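Comparing two hand-held grippers on soft cloth

If you've got a couple of hand-held grippers to choose between, cloth is the test I'd start with, because it shows up a weak pinch far sooner than a cup or a box ever will. I've been putting the Perkska and the Judelia through it all through July, and this is the routine I've settled into (with a good deal of grumbling along the way!).

Pick one garment in a soft knit and stick with it. Spread it on a made bed - a plain fitted sheet is best - and leave the wrinkles in. Set your camera to record, then bring the jaws in low from the left and pinch the nearest fold. Lift about 35 cm, hold for 6 seconds and let go. Do 5 lifts, swap grippers, and start again until each has had 200. 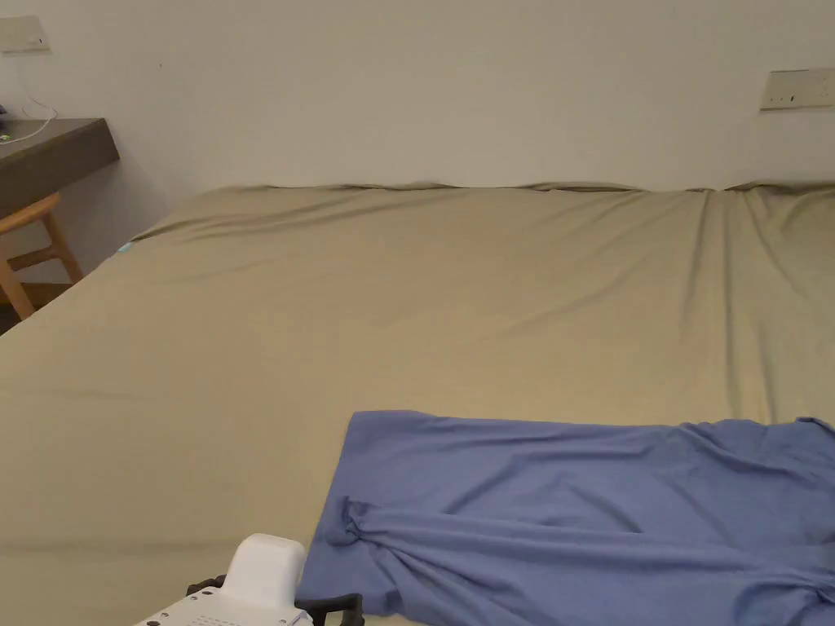
Black jaws at the near corner of the blue garment, with the knotted fold just beyond.

Note every slip, and also every time you pick up the sheet by mistake. Demyd Hrytsenko, who lent me the Judelia, counts those as half a miss, but I count them whole.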